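Leave the Drawer Alone

Mon 22 October

My sister-in-law has paid $685 to have her pantry put in order, and I have been asked to stop bringing it up at dinner. So I will bring it up in writing.

The money went to a firm in Kivbridge called Pritent, which sends two people to your house to take everything out of your cupboards, look at it with professional sorrow, and put most of it back in clear tubs. The tubs are extra. They come from a line called Rinitz, and they stack in a way that ordinary tubs, I'm told, do not. Each one gets a label in a thin, calm typeface. The flour now says FLOUR. The bag it used to live in also said flour, and it said when the flour would go off, and how much water to add for pizza dough, but the bag was not calm.

I don't object to a tidy pantry. I've admired hers at length, with the door open, while the ice cream softened on the counter. What I object to is the idea, which came home with the tubs and has since spread to my own house, that every single thing a family owns belongs to a category, and that a thing without a category is a thing you should get rid of. My wife spent an afternoon over there and came back with a look. By the weekend she was standing in front of the drawer.

You know which drawer. It's to the left of the stove in our kitchen, and it was to the right of the sink in the apartment before that, and my parents had one under the phone. Ours holds a tape measure, takeout menus from a place that is now a bank, birthday candles in used condition, a key, another key, the little wrench that came with the bed, dead batteries resting beside live ones, and a quantity of string. It opens seven inches and then stops, on account of the whisk. To get it open the rest of the way you put your hand in flat and press down on the whisk while pulling with the other hand, and everyone in the family has learned to do this in the dark.

"What is it for?" my wife asked, and I said it was for things. She said that wasn't an answer. I've had some time to work on a better one.

Start with what a label does. A label is a bet that you'll want this object later under the same name you gave it today. For flour that's a very safe bet. For the little wrench it's a terrible one. I have used that wrench to tighten the bed once, on the day it arrived. Since then I've used it to get a battery cover off a smoke alarm, prop a window, fish a ring out of a floor vent with some of the string, and hold a recipe flat. Where would Pritent have put it? Tools, I suppose, in the garage, in a tub marked HEX KEYS, and when the smoke alarm started in at three in the morning I would have gone after it with a butter knife like everybody else.

Then there is the matter of who the system serves. A good filing system is a fine thing for a place where people come and go and need to find what a stranger put away. Hospitals should have them. I'd be upset to hear of a junk drawer in an operating room. But four people who have lived in one kitchen for over a decade don't need a map of it. What they need is a place where anyone can put down anything while the pasta is boiling over. The drawer accepts it without a meeting.

I once worked for a man named Rafail Vlachopoulos, who owned a hardware store called Oksanen. He'd bought it from an Oksanen and saw no reason to pay for a new sign. The store was arranged the way hardware stores were before they turned into airplane hangars, with the good stuff behind the counter in wooden drawers, and on the counter by the register he kept a coffee can. Anything found on the floor at closing went in the can: odd screws, a washer, the spring out of something. I was nineteen and keen, and one slow morning in June I emptied the can and put every last bit of it back where it belonged. It took me until lunch. I was very proud.

He wasn't angry, exactly. He asked where the can was, and I told him, and he nodded for a long while. That same afternoon a woman came in with half a lamp. She didn't know what the missing part was called and neither did he. Ordinarily he would have tipped the can out on the counter and the two of them would have pushed things around with a finger until one of them said "that." Instead he had to ask her questions. Was it threaded? Was it metric? She began to look as if she had been pulled over. In the end she bought a light bulb, out of politeness I think, and left with half a lamp.

I've told that story to my wife, who says it proves only that I've always been difficult to have around.

She has a point about the batteries. I'll give up the batteries. There's no argument for keeping the dead ones in with the live, and every time the remote gives out I stand there feeding it one pair after another like a man at a slot machine. I'll also give up the menus, though one of them has a very good drawing of a shrimp.

But I won't have dividers. She came home with a set, bamboo, the spring-loaded kind, and we tried them for two weeks. What happened was that the drawer got sorted into six smaller drawers, each of which was a junk drawer, and nothing longer than a pencil would fit in any of them. The tape measure moved to the windowsill. The string went into exile in the laundry room. My son, who can be counted on in these matters, put a potato in one of the compartments and waited to see how long it would take somebody to say something. It took nine days. The whisk, I should add, still caught.

There's a bigger complaint hiding behind this one, and I may as well let it out. We've all been talked into running our homes like small warehouses. We rotate stock. We do inventory on our phones. A friend of mine gets a notice when she's low on rice, and she tells me this as if it were good news, when to my ear it sounds like being supervised by a grain. The people who sell the tubs have noticed that a person with a place for everything soon wants another place, and they're ready for that person. You'd think a house that had finally been organized would need less storage. My sister-in-law is on her second order of Rinitz, the deep ones this time, and has begun to speak of the linen closet in a low voice.

And yes, I know that some people really do feel better when it's all squared away. I've seen it happen. She opens that pantry door and her shoulders come down an inch, and I would never take that away from her, particularly at those prices. I'd only ask for the same courtesy. My shoulders come down when I put my hand in the drawer and find the end of a roll of tape, exactly where I'd never have thought to look for it.

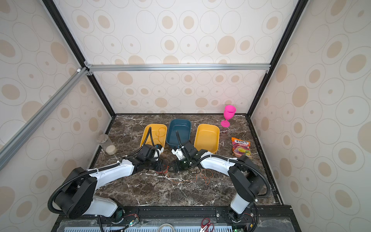
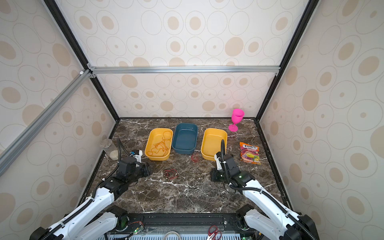
Yellow trays and a teal one.

For now we've reached a truce, which was arrived at the way most are, by both sides getting tired. The dividers are in the basement. The drawer has been "gone through," meaning that my wife took out a grocery bag's worth while I was at work and I put some of it back while she was asleep. One of the keys has been found to fit the shed. We don't know about the other one, and I've asked that it be left where it is until we do. The whisk has been offered a hook on the wall, and has a trial period on it through the holidays.

Pritent, meanwhile, has sent us a card. It's good heavy stock, offering a discount to family of past clients, and I put it in with the birthday candles.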